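In Defense of the Boring Demo

I spend most of my working hours putting a cube on a plate with a robot arm, and I think more people in this field should be doing the same.

Our project, Illoler, teaches arms to match blocks to plates by color, and it learns from examples we record ourselves. Everybody wants to talk about the model.

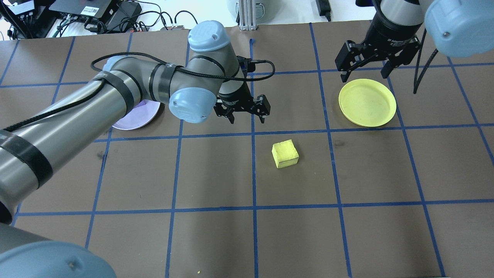
Hardly anyone wants to talk about the recordings, and I get it - they're dull to make and duller to watch. But when our first policy kept missing the plate, no amount of fiddling with the training code fixed it. We had recorded 1,671 episodes with the plates in pretty much the same squares every time. Of course it got lost when we moved them!

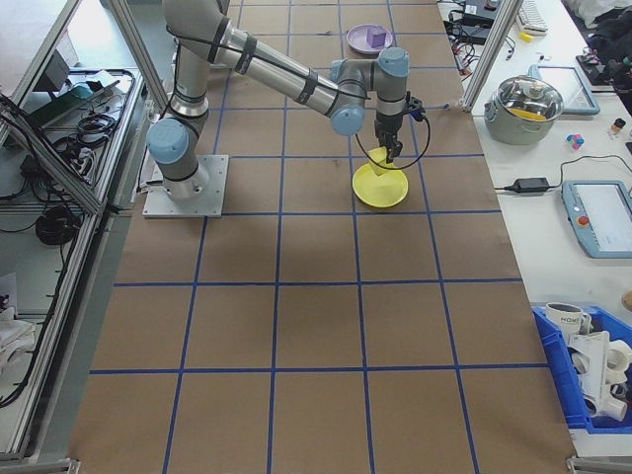
Nundel wrote to me after my last post that variety is overrated, and that a big enough pile of sloppy data beats a small tidy one. Maybe so, if you have the pile. We're a small lab and we don't, so I'd like every episode to show the arm something it hasn't seen.

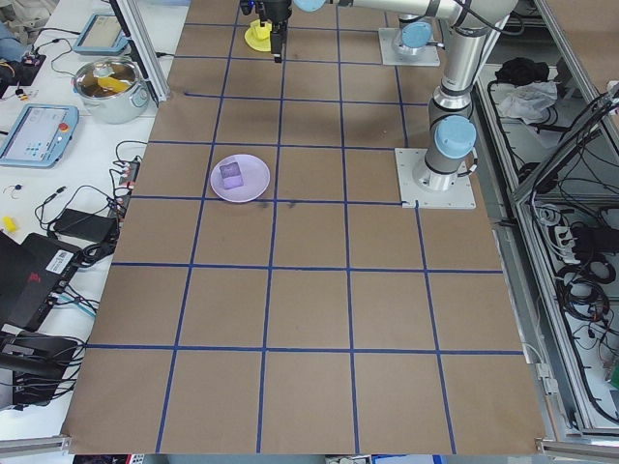
Purple cube on the lavender plate.

So now we plan where things go before we hit record. Plate in one square, cube in another, then swap them, then try the far row. It's slower, and I grumble about it by 4 p.m., but I'd take 12 careful placements over 111 lazy ones.

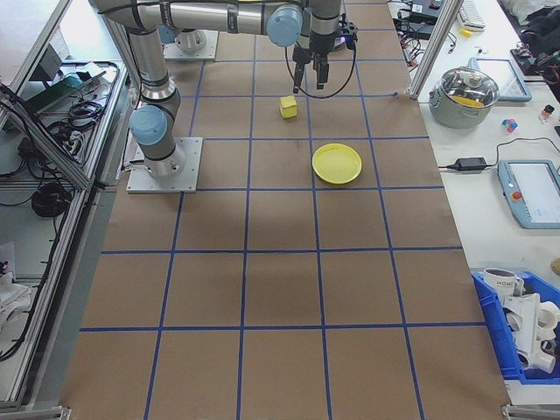 2 min read

I'd also keep the bad takes. Label them, put them in their own folder, and look at them before you record any more. Ours told us more about our habits than about the arm - we'd been avoiding the corners for weeks.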